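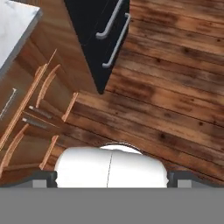 Bat rack notes, Tuesday, after the morning group. Moved the Menditz maple bats to the back of the line and had everyone hit with the ash ones first. Five hitters, tee work and then front toss, no machine. I want the gamer bats sorted by model the way a kitchen drawer is split up with thin wood rails, one compartment to a type, so people quit grabbing whatever is on top. Iolo Landeg is cutting dividers for the rack at Markbridge and says they'll be in before the weekend series.

Handles: two of the ash bats have been sanded too far below the knob. They feel fine in the cage but I don't trust them on an inside pitch. Taped and marked with a red X, practice only. Third one has a flake lifting on the barrel, on the label side. Tossed it.

Weights. Elin Bellis put the whole May order on the scale again. Most came in where they should. The 33-inch Llewellyn model is running heavy, one of them enough that our shortstop picked it out blind. She'll write to Situra about it, they handled the order. Don't give the heavy one to anybody coming off a wrist problem.

Grip test: 14 swings each with the old wrap and 14 with the new. Exit speed didn't change that I could see. Two guys liked the new wrap, one hated it, the others didn't care. Not worth rewrapping the lot. Leave it up to the player.

Humidity in the equipment room is still too high. Bats near the outside wall are picking up weight, so I moved them to the shelf by the office door. Need to weigh those 12 again next week and compare with Elin's sheet.

Pine tar rags are getting mixed in with the clean towels. Separate bin, lid on.

To do: order knob stickers, ask Iolo for one extra divider for the fungoes, find the missing scale battery cover.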